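Filed under: Threads / Robotics software

27 Apr 2026

1/ Spent the week with the Leltunell suturing planner and I have thoughts. Most of them are grumpy. Long one, mute me now if you only follow for the gardening.

2/ The claim on the release page is "97% autonomous stitch completion". I've learnt to ask what the other words in a sentence like that mean. Autonomous from when? Complete according to whom?

3/ In this case "complete" means the state machine got to its last state. It ran grasp, bite, pull, wrap, cinch and then printed DONE. There's no check on the tissue or on the tension in the knot.

4/ So I went through the logs and scored them again with a stricter rule. A stitch counts if the knot sits over the wound and no person touched the controls between bite and cinch. On that rule I get 73%. Still good! I'd have been impressed if they'd led with it.

5/ My main gripe is thread. The planner treats suture as a line between two known points, the last bite and the jaws. Fine for a tidy demo with one short length. Less fine once you've got slack lying about, old tails, and a loop going over the other instrument's wrist. 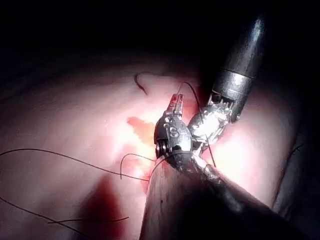
6/ The thread tracker was trained on 2,568 labelled images, and they deserve credit for publishing the list. I went through it looking for blood and for more than one strand crossing another. Slim pickings. The great bulk is clean thread on a plain pad.

7/ What you get on harder footage is a tracker that hops. It follows one strand up to a crossing, picks the wrong way out, and carries on with full confidence. The score it reports barely dips. If you're gating motion on that score (they are) you have no gate.

8/ Someone will say "just add more data". Maybe. But a crossing in one view is ambiguous however many images you've seen. You need a second view, or a bit of history, or a little tug to see which strand moves. The Hirano code does the history part and it's been sitting there in the open since July.

9/ Second gripe, the kinematics. These are cable-driven wrists. Cables stretch, so where the joint encoders think the tip is and where it is can be quite different. The planner corrects for this once, at start-up, then trusts the encoders for the rest of the run.

10/ I asked for the drift figures over a full session and was pointed at a plot with no units on the y axis. I'll leave that there.

11/ You can correct it as you go. Bollitz does, by fitting the tool model to the picture every few steps. It's slow and it falls over when glare hits the metal or the jaws go out of focus, and it gets upset by dark tools with dark shadows next to them. I'd still take a slow fix that sometimes says "I'm lost" over a fast one that never does.

12/ Which brings me to knots. Finding the knot is treated as solved in the docs, one paragraph, a link to a blob detector. Please. A cinched knot is a few dark pixels on a red stain with its own tails sticking out of it, plus whatever loops haven't been pulled through yet.

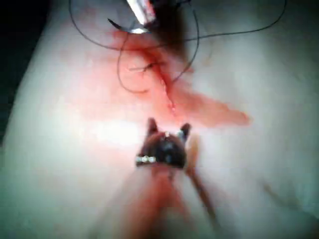 13/ I ran their detector over our own recordings from Brerkach with the default settings. Its favourite knot was the joint on the gripper. Black, compact, roughly the right size if you ignore depth, and the detector does ignore depth.

14/ Masking out the tools helps a lot. It took me an afternoon and I've sent the patch upstream. That's five open patches from me now, if anyone with merge rights is reading.

15/ Things I did like, so I'm not only moaning. The replay tool is lovely. You can scrub to any moment, swap the planner version and see what it would have done next. I wish every stack had one.

16/ The abort behaviour is decent too. Hit stop and both arms hold where they are with the jaws as they were. An older version opened the jaws on abort, so you dropped the needle every time you got nervous.

17/ Several people have asked if this means autonomous suturing is rubbish. No. It means I don't believe a headline number until I know what event sets the counter. The perception is the weak part and the motion planning is being sold on its back.

18/ What would change my mind: the same trial list scored by someone outside the team, runs with blood in view reported separately, and the tracker's confidence plotted against its real error. With units.

19/ I'll put my scoring script up once I've stripped the paths out of it. It's ugly and it assumes their log format from two versions ago, so read it before you run it.

Back to top | Contact | © All posts remain the property of their author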